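Appel à candidatures – opérateurs et opératrices de conditionnement de câbles

La société Damgaard recherche six personnes pour son atelier de préparation de matériel de Plastden. La mission consiste à trier, enrouler et mettre en boîte des câbles et de petits appareils électroniques destinés au réemploi. Elle débute en novembre et s'étend sur 90 jours. Aucun diplôme n'est exigé. 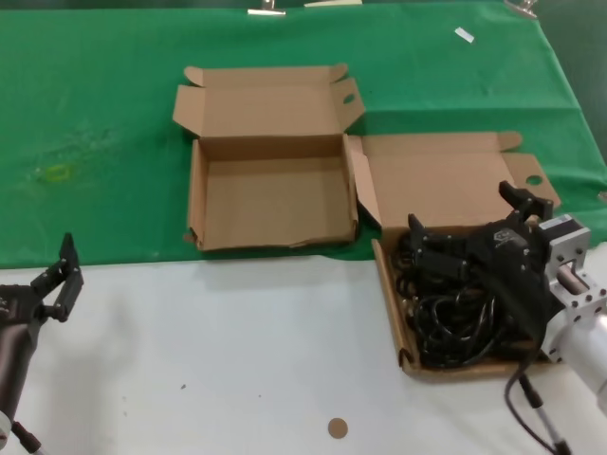

Les personnes retenues seront formées au poste par l'équipe Ulanell, qui assure le contrôle des lots avant expédition. Une expérience en logistique, en emballage ou en inventaire constitue un atout. La station debout prolongée fait partie des conditions normales du poste.

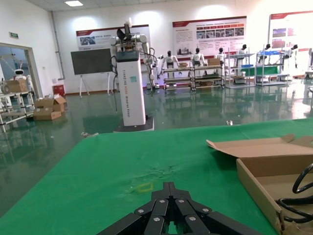 Le travail s'effectue par lots, chacun accompagné d'une fiche à compléter en français. Les câbles sont lovés à la main, sans pliure ni torsion. La présentation attendue est celle d'un câble noir enroulé en boucles dans un carton ouvert, rabats repliés vers l'extérieur, sur une table couverte de vert. Tout écart entre la fiche et le contenu – longueur, connecteur, quantité – est signalé avant la fermeture du carton.

Les candidats doivent être majeurs et disponibles pour l'ensemble de la période. Le port de chaussures fermées est obligatoire dans l'atelier.
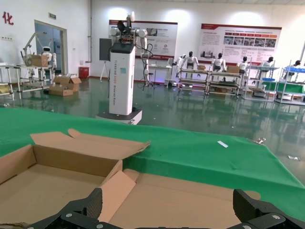

Le dossier comprend un curriculum vitae et une lettre de motivation d'une page au plus. Il est à déposer sur le portail Zidanus, sous la référence 3008, au plus tard le 9 octobre 2026. Les dossiers incomplets ne seront pas examinés. Les candidats présélectionnés seront convoqués à un entretien, suivi d'un essai pratique au poste.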